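Lumo round table, 7 seater
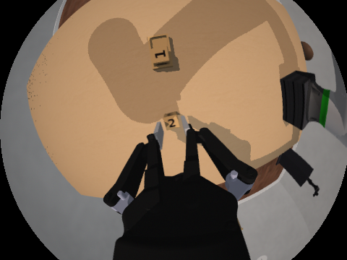

Back in stock as of March. Last batch went faster than we planned so if you were on the waiting list and didn't get an email, check your junk folder first, then ring us.

Lumo is our biggest round. Seats seven without anyone getting a table leg between the knees, as it stands on a single middle column. Eight if two of them are children. We've had people ask for a bigger one and the answer is still no, it wouldn't go through a normal front door. This one does – just. See delivery.

Price: £1038 including VAT. Delivery extra, see further down.
Order code: 444

What you get
Top, one piece
Column, in two halves
Four feet
Bag of bolts, spare bolts, key
Felt pads (stick them on before you turn it over, not after)
Small tin of Remarov oil, enough for a first coat and a bit left

What you don't get
Chairs. The chairs people ask about are the Chien, sold seperately, page is under Seating. Chien arms go under the Lumo top with a bit of room. Jarnach bench also works if you only want it on one side, but it's a straight bench and a round table, so the middle person sits closer than the other two. Some people like that. Try it in the shop if you can.

Looking after it
Comes oiled once. Needs doing again after the first month, then twice a year, more if it's by a big window. Thin coat, old cotton rag, wipe off what hasn't soaked in after twenty minutes. Don't leave the rag screwed up in the bin – oily rags can heat up and catch fire. Lay it flat outside to dry.

Spills: wipe them. Red wine and beetroot are the bad ones. If you've left a ring, very fine sandpaper, along the grain, then oil that patch and the bit round it so it blends in. Takes two goes usually.

No spray polish please. It leaves a film and the next coat of oil won't go in. We can tell when a top comes back to us with polish on, and refinishing it is 200 pounds on top of the collection.

Hot pans need a mat. Warm plates are fine.

Colour
Oil brings it up warmer. It'll also change over the first summer, they all do. If you keep a fruit bowl or a cloth in the same place all year you will get a mark under it, so shift things about for the first few months. Evens out again once it's had some light.

We don't do a grey version. We don't do a painted one either. There was a painted one for a while, we got fed up of the chips.

Putting it up
Two people. The top is heavy and it's an awkward shape to get hold of, nowhere to grip. Lay it face down on a blanket or the packing foam, bolt the two column halves together, then onto the top, then feet. Do all the bolts finger tight and go round again with the key. Half an hour, nearly an hour if you're arguing.

If it rocks once it's up, it's the floor nine times out of ten. The feet screw in and out, turn the low one out until it stops. Check the bolts again after a couple of weeks as they do settle.

Delivery
Two man delivery to a ground floor room. Upstairs has to be agreed before, not on the doorstep. Measure your door, hall and any turn in the hall. The top travels on its edge so it's the height of the door that matters as much as the width, and the crate adds a bit each way. We can take it out of the crate at the van if that helps, tell us when you book.

Morning or afternoon slot, driver rings about an hour before. We can't do exact times. Islands and the far north of Scotland, ask for a price.

Returns
Fourteen days from when it arrives, unused, and you'll need the packing so don't burn it. Collection is charged at what it costs us. Damage in transit is our problem – tell us within two days and send a couple of photos, with one of the crate.

Questions we get a lot
Does it extend? No.
Can it live in a conservatory? Yes but it'll move a bit with the heat and want more oil.
Outdoors? No. Not even under cover.
Can I buy just the top? Sometimes, ring and ask. We wont sell the column on its own.
Is there a smaller one? Coming later in the year, same column, no price yet.
Do you take old tables away? Not at the moment, try your council.

Phone is on from 9 till 4, closed for lunch. Email gets answered, just slower.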